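Subject: Re: [cell-users] Basket drop on two-arm cell, no fault logged
List: Julholm cell-users
Thursday, 14:10

> We are seeing the same thing on our Pultholm cell after the August update.
> The carrying arm lets the basket go partway through a transfer. No fault,
> no stop, log says "grip OK" until the release command at the end of the
> sequence, by which time the basket is already on the floor. It does not
> happen with the rigid totes. Our integrator says to raise the grip force
> and leave it there. Has anyone else got a better answer before I do that?
> Also: does the picking arm stop on your cell when this happens? Ours
> does not.

Do not raise the force yet. We did that first and it cost us a basket rim and most of a shift.

Setup, for comparison with yours. Two arms, one picking, one carrying. The carrying arm holds a woven basket by the rim at one end and keeps it off the floor while the other arm picks produce pieces from the mat. Sarantis controller, Ellow force module on the carrying side, stock fingers. The pieces are mixed sizes. The largest in the test set is the potato, and it is also the one that shows the fault most often, for reasons given further down.
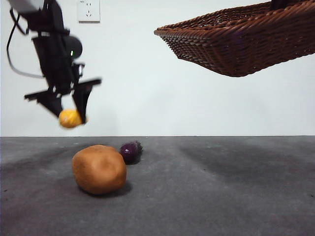

Posted by: test cell maintainer, Julholm site
Role: list member, hardware and safety

To answer your second question first. No, our picking arm did not stop either. It continued to the drop position and opened over bare floor. I consider this the more serious of the two problems. A dropped basket is a nuisance. An arm that carries on with a sequence when the thing it is working into has gone is a safety matter, and I have written it up that way on our side.

What we found, in the order we found it:

1. The grip check on the carrying arm is made once, at pickup. After that the "grip OK" line in the log is a repeat of the stored result. It is not a fresh reading. You can confirm this by looking at the force value printed next to it. On our logs it is identical to the last digit for the whole transfer, which no live sensor will give you.

2. The basket is held at one end, so it hangs at an angle. Every move that changes speed makes it swing. The load on the fingers is therefore mostly a twisting load, and the check at pickup sees almost none of it, as the basket is empty and standing on the floor at that point.

3. The rim gives. Woven material settles between the fingers over the first few moves and the finger gap is not corrected afterwards. A rigid tote does not do this, which agrees with your report.

4. Adding a piece at the far end of the basket increases the twist. The heavy pieces are worst. The fault showed up on small pieces too, but only late in a run, when several were already in.

We ran 40 transfers with the original settings and lost the basket on 15 of them. With the grip force raised and nothing else changed, we stopped seeing drops for a while and then the rim started to come apart under the fingers. At that point the drops came back. I would not call that a fix.

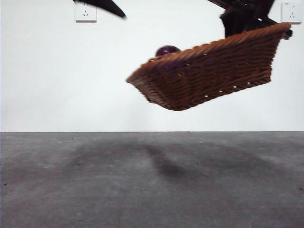

Basket on the carrying arm, one piece visible above the rim.

What we changed, and what it did:

a) Grip check moved from "once at pickup" to "continuous". On the Sarantis side this is a flag in the task file. It is off by default after the August update. I do not know if that was intended. If you kept your old task file it may still be missing, since the update writes a new header and drops flags it does not recognize.

b) Finger gap correction enabled during carry. The fingers are allowed to close by up to 2 mm after pickup to follow the rim as it settles. Do not set this higher on a basket. We tried, and the fingers walked down the weave.

c) Speed changes limited on the carrying arm only. We left the picking arm alone. Cycle time got longer, but I have not measured it properly and will not quote a number.

d) Interlock between the arms. If the carrying arm loses its grip reading, the picking arm now stops where it is with its fingers closed. This has to be wired through the safety input. The software signal between the two programs is not good enough for this, as it is read only between moves, and a long move can finish before it is seen.

With a) through d) in place we ran 390 transfers with no basket lost. We then forced the fault on purpose by pulling the signal from the force module in mid-carry. Both arms stopped. I repeated it with the picking arm at the far end of its reach and got the same result.

Some cautions before you copy any of this.

The interlock in d) holds position and keeps both grippers closed. Whoever clears the stop is then standing next to an arm with a hanging load. Our procedure now says: gate open, arm power locked off, basket supported from underneath by hand, and only then release the fingers with the manual valve. Please write your own version and do not assume ours fits your guarding. We had one case during testing where the fingers were opened first and the basket landed on a shoe. Nothing was in it and there was no injury, but it went in the book as a near miss.

Check the cable loop at the wrist as well. On our picking arm the loop is long enough to catch on the finger bracket when the wrist is turned fully over. It has not caused a fault so far. I mention it as it would show up as a lost sensor signal, and with the interlock in place that now means a stop. We are adding a second tie point.

The status light on the gripper is no help with any of this. It tells you the module has power. Ours stayed green through every one of the drops, and two shifts were spent on the assumption that green meant the grip was being watched.

Still open on our side:

— Whether the stored grip value is a bug or a setting. I have asked Sarantis and have a ticket open, no reply yet.

— Whether the rigid totes are really safe or only take longer to fail. We have not run enough of them with the old settings to say, and I am not keen to go back to the old settings to find out.

— Wear on the rim. The current basket has visible flattening where the fingers sit. We inspect it at the start of each shift and have no limit written down for when to throw it out.

If you can send the force column from one of your failed transfers, I would like to compare it with ours. If the value is frozen on your cell as well, I will add your site to the ticket. Until you have the interlock in, I would keep the Pultholm cell on totes and keep people outside the gate while it runs.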